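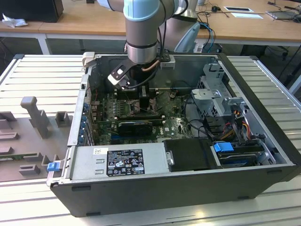 4 Replacing the graphics card and memory

4.1 Before you start

This section applies to desktop towers refurbished under the Lenditness scheme. Allow 10 minutes for the card and the same again for the memory. Use only parts listed on the Kuroda job sheet for the unit.

CAUTION: Shut down the computer, unplug the mains lead and wait for the fans to stop. Do not open the power supply unit under any circumstances. It contains no parts that can be repaired on the bench.

4.2 Opening the case

1. Lay the tower on its side on a flat, stable surface, with the removable panel facing up.
2. Remove the side panel and store it away from the work area.
3. Put on an earthed wrist strap and clip it to bare metal on the chassis.

Note: Plastic parts coloured blue are touch points – retention clips, drive release tabs and the tab on the power supply. Leave the drive and power supply tabs closed during this procedure.

4.3 Removing the graphics card

1. Disconnect any power lead fitted to the card.
2. Open the blue retention clip at the back panel that holds the card bracket.
3. Release the catch at the end of the expansion slot, if there is one.
4. Grip the card by its edges and lift it straight up. Do not rock it from end to end.
5. Place the card in an antistatic bag.

4.4 Fitting the replacement

1. Line up the card edge with the slot and press down evenly until it is fully seated.
2. Close the retention clip. If it will not close, the card is not seated; go back to step 1.
3. Reconnect the power lead, where fitted.

4.5 Memory

1. Push the catches on the memory slot outwards and lift the module out.
2. Match the notch in the new module to the key in the slot.
3. Press both ends down until the catches close.

CAUTION: The cooler next to the memory slots may stay hot for up to 10 minutes after shutdown.

4.6 Closing up

Check that the power wires beside the drive cage are clear of the panel edge and of all fans. Refit the side panel, then run the Urkar start-up test. If the test stops at code 17, reseat the memory. For code 18, reseat the graphics card.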